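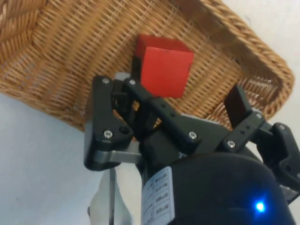
What do we keep the loose blocks in? A wicker basket, wide and flat-bottomed, with a lid of some sort once I get round to making one.

September, just after 4 in the afternoon, Clumircombe workshop.

I know Thomas wanted the plastic tubs from Prokard, and they do stack, but I can't stand the racket they make when you tip blocks into them. Cane is so much quieter! Mpho came through from the office this morning to ask whether we'd stopped work — we hadn't, we'd only stopped using the tubs.

The red cube is the one I keep going back to. Good strong colour, edges still crisp, and it shows up lovely against the honey colour of the weave. I'd like the rest of the set to come out like that. The blue ones from the last batch went a bit chalky and I think I sanded too hard between coats (600 grit, then a second go with 600 when I should have left well alone). Next lot gets 1,000 for the final rub and nothing after it. Chantelle reckons a dab of wax would rescue the blue. Will try it on one and see.

Notes on baskets, for whoever does the next order:

The tight crosshatch base is what we want. The open-weave sort from Kekana let the small pegs drop through, and I was picking them out of the floorboards for ages.

Thick braided rim, please. Much kinder on the hands than a thin one when you're carrying it full (Oratile has been saying this since spring and she's right).

Run a cloth over the inside before any painted wood goes in. New cane can have little whiskers, and they scratch. A quick singe gets rid of them but do it outside!

We need 5 more for the playgroup sets. Zanele is pricing them up and will leave the figures in the red folder, or the drawer if the folder's gone walkabout again.

Still to do: wax test on the blue, ring Urkex about the beech offcuts, find my good sanding block.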